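Nustlow kitchenware loans to start in October

Jul 3, 2018

210 shares | 6 comments

Residents of Nustlow will be able to borrow everyday kitchen items starting in October, under a lending plan approved at last week's town meeting. The service will be run by Betum, the nonprofit that already lends garden tools from the old feed store on Huttunen Street.

The plan covers plain household goods such as bowls, plates, cups, dish racks, baking pans and storage trays. Anyone with a Nustlow address can take out an item for two weeks at a charge of 75 cents, no matter what it is. Items can be renewed once if no one else has asked for them.

The town will put $3,633 toward the first year. Most of that will pay for shelving and a second sink at the Huttunen Street building. The rest is set aside for replacing broken goods. Betum will cover staff hours out of its regular budget and will report back to the town before the money runs out.

Betum said the idea grew out of questions at the tool counter. People moving into the Vevent apartments on the east side of town often came in looking for a screwdriver and asked whether there was anywhere to borrow dishes until their own arrived. Others wanted extra bowls for a family dinner and didn't want to buy a set they would use twice a year.

The group plans to keep to simple pieces in plain colors that are easy to match when one gets broken. White ceramic bowls are first on the list. Betum wants a round shape with a slightly flared rim, on the grounds that a rim like that gives wet hands something to hold.

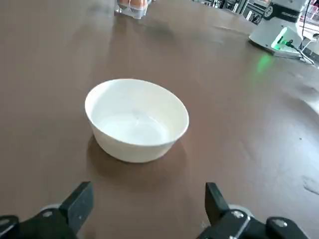

Bowls are fine, but the deposit is going to put people off, one resident told the meeting, adding that a family borrowing dishes for the first time probably doesn't have spare money to leave at a counter. Several others in the room agreed, and the deposit was dropped from the plan before the vote. Borrowers will instead sign a card at the counter. Anyone who breaks an item will be asked to pay for it or bring in something similar, and chips from normal use won't be charged.

The question of washing took up more of the evening. Under the rules as passed, everything has to come back clean and dry, and staff will wash it again before it goes out. The second sink is meant for that purpose only, so that dishes are kept away from the basin where garden tools are rinsed. Wood items such as cutting boards and spoons won't be lent the first year. Neither will knives or anything with a plug. Betum said it may look at slow cookers later, but would need someone to check the cords after each loan and doesn't have the hours for it now.

Storage is the other limit. The back room at Huttunen Street has one wall free, and Betum would prefer things that stack, nest or hang. Racks will be lent along with the cups that go on them, and borrowers can ask for the whole set or the cups alone. A wire rack of the kind that holds three plastic cups upside down, in pale blue, mint green and pale yellow, takes up very little counter and lets a borrower see right away if one is missing. Clear plastic egg trays are also on the list, in the small size with four round cups. They are light, and it is easy to tell how many eggs are left, even when it's down to two brown ones at the back. 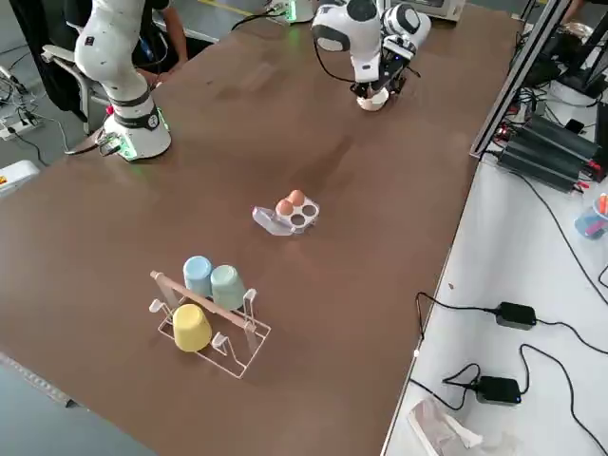 Donations will be accepted at the Huttunen Street counter during tool lending hours beginning the first week of September. Betum is asking for items in good shape, without cracks, and for no more than one box per household so that the back room doesn't fill up before the shelves are in. Glassware will be taken only if it is thick enough to stack. Mugs are not needed. The group said it was offered enough mugs at the meeting itself to last several years.

Anything that can't be used will be passed along to the church sale at the end of the month, unless the donor asks for it back.

The Vevent management office has agreed to put a notice in the packet new tenants get with their keys. It will list what can be borrowed and the counter hours, which are Wednesday evenings and Saturday mornings. A third opening may be added over the winter if there is demand. The town will review the service next spring and decide then whether to pay for a second year.

A printed list of items will be at the counter and at the town office by the middle of September. Loans can't be reserved ahead of time for the first month.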